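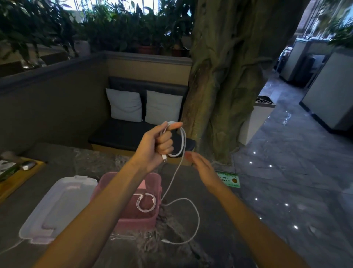
Erlinda Enriquez wrote in to say she gave up on twist ties years ago and simply winds each charging cable round her fingers, then tucks the end through.

Home News Tips Back issues
Search this newsletter

Her way suits the thin white cables most of us have too many of. Wind them in a fairly open coil, as a tight bend near the plug is where they tend to fray. A shallow plastic box with a lid is big enough for a household's worth.

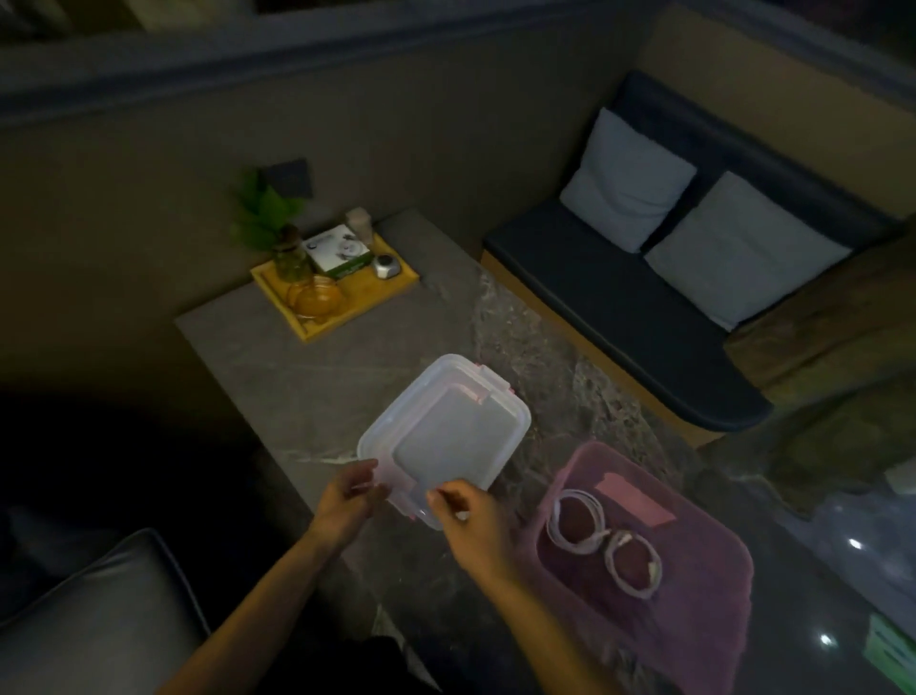 Food containers with clip-down lids do the job too, and members at the Pevley branch have been bringing in their spares. Put a card in each box saying what the cables fit. Anything that fits nothing can go in the Dosau Street e-waste tub until 5th February. Last July's collection took 353 cables and 18 power boards.
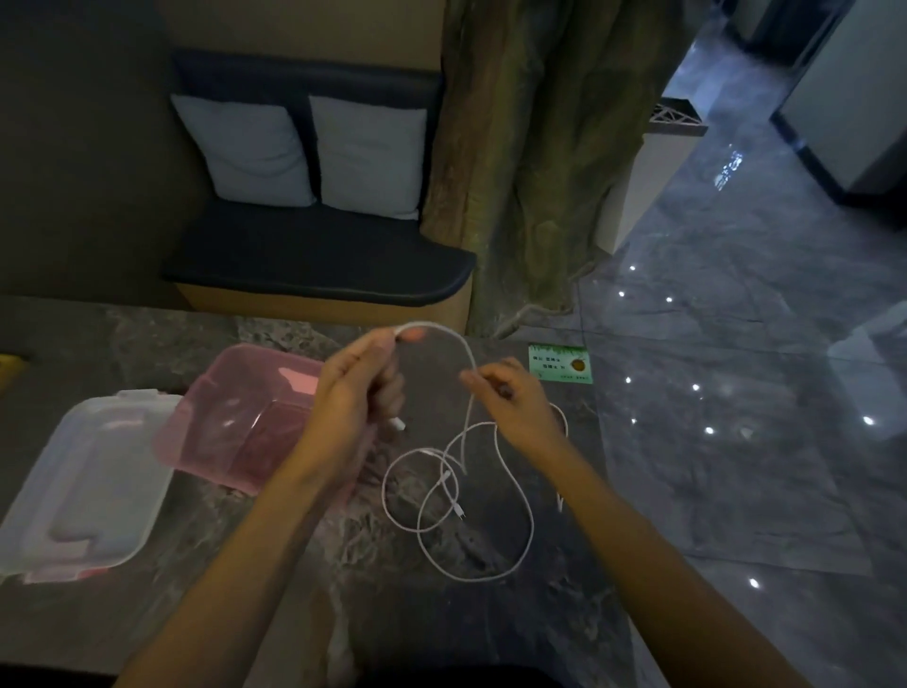 Untangling a white charging cable.

Spare containers to Marcelino Sepúlveda at the front desk, please, with lids.

17 shares Leave a comment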